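Sasance Sorting Bench
Two-arm station for recording small-parts demonstrations

The Sasance bench is built for one job we love: collecting good examples of fiddly pick-and-place work so a model can learn from them. Two arms, a camera on each, a flat white table and a set of yellow trays. An operator drives the arms, the bench records everything, and you go home with episodes you can train on.

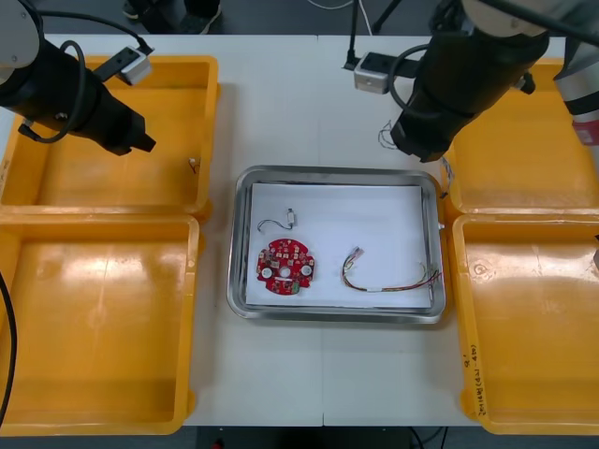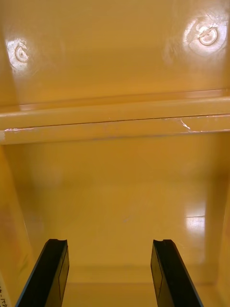
Sasance bench, small electronics sorting: the work table with its yellow trays and steel tray, then the view down into a yellow container from the gripper camera.

What it does

Parts go in the steel tray in the middle. The operator picks them out one at a time and places them in the yellow trays to the left and right. Each arm has its own side, and parts near the middle can be taken by either one, so you get a nice mix of left-hand and right-hand picks without having to script it. Both wrist cameras and the overview camera record on the same clock as the joint positions and the gripper opening.

We put a lot of care into the wrist view. When the fingers drop into a deep container, the overview camera often loses them behind the gripper body, and the wrist camera is the only one that still knows what's going on. Glossy plastic throws back plenty of light from overhead. We leave those reflections in the recordings by default. Drirnine, our recording software, can lock exposure if you'd like steadier images, but models trained with the glare in there have held up much better for us when the bench gets moved to a different room.

Good parts to start with

Small round circuit boards are a great first object. They lie flat, they have an edge you can get a finger under, and new operators get the feel of the controls quickly. Short sensor leads come next. Save wire bundles for later – they drag, they hook on tray rims, and they never land the same way twice. That is also what makes them such wonderful training material! Our own starter set has 149 episodes, and the wire bundles are the ones we go back to most.

Line the steel tray with plain white paper. It cuts the shine from the metal and lets thin parts slide a little when the fingers touch down. Change the sheet when it gets creased.

Marking episodes

Drirnine gives the operator a foot pedal with 3 actions: start, finish, and "keep but flag." Please use the flag. A fumbled grasp followed by a clean recovery is worth having, and you'll want to find it again. Dropped parts can stay where they land until the episode is closed.

A trained operator usually settles at roughly 7 minutes per full tray with mixed parts. Boards alone go a good deal faster.

What comes with it

2 arms with parallel grippers and black finger tips
Wrist camera and bracket for each arm
Overview camera with mount
Two-panel white tabletop
Yellow plastic trays and one stainless steel tray
Operator controls and foot pedal
Drirnine recording license, single bench
Zalivent calibration board and cable set

Not included: floor stands, lighting, parts.

Setting up

The tabletop ships as two panels. Bolt them together before mounting anything and run a fingernail over the seam; if it catches, loosen and try again. Run the Zalivent calibration after the arms are mounted, and again any time a camera bracket has been bumped. Trays aren't fixed down. You can leave them loose and let them shift between episodes, or tape the corners if your first model needs an easier life.

Write on the outside walls of your trays with a marker. Pencil and paper labels don't last.

Updates

2023-11-27: Drirnine now saves the pedal flags inside the episode file, so there's no separate list to keep track of. Older episodes can be converted with the import tool. Replacement finger tips will be back in stock in December.

Questions about fit, parts or export formats go to Aigars Urbonaitė at the Villanueva workshop. Send a photo of the parts you want to sort, with a ruler next to them if you can.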